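Home Guides Reading Notes Contact

How I Write a One-Page Life of a Philosopher

I started doing these for my reading group in Prekbridge and now I can't stop! Pick one thinker (I did Epictetus first) and get hold of two biographies, preferably ones that disagree. Read the chapters on childhood and teaching, skip the rest for now, and jot down every date on its own line.

Then mark each line L for legend or R for record. Epictetus's broken leg gets an L from me - the old writers can't agree on how he came to be lame.

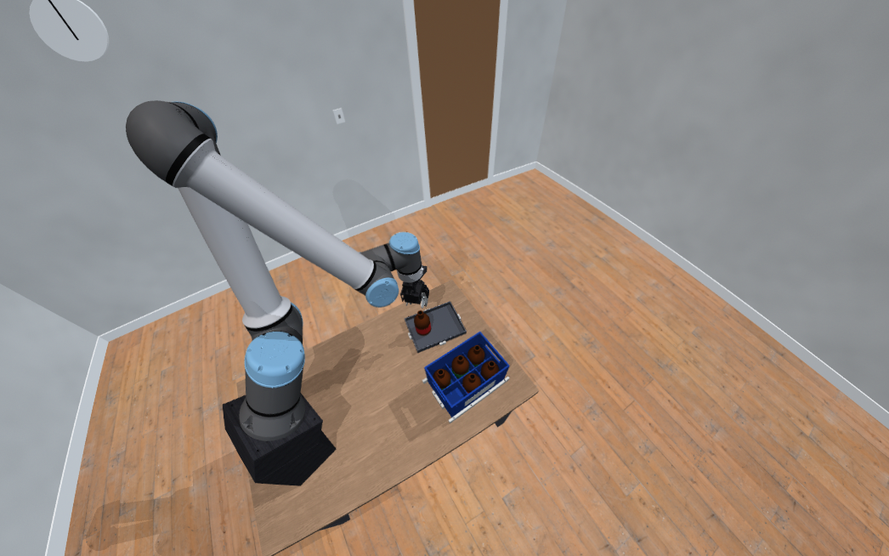 Mairéad Hayes wrote in to say she keeps the legends in, but puts them all in one paragraph near the end, so readers meet the teaching first. I tried it with my Seneca page and it reads so much better.

Now write your draft, about 50 lines by hand, and quote the philosopher no more than two times. Short quotes, please! Leave it overnight, then read it out loud and cut whatever makes you stumble (for me it's always the family tree).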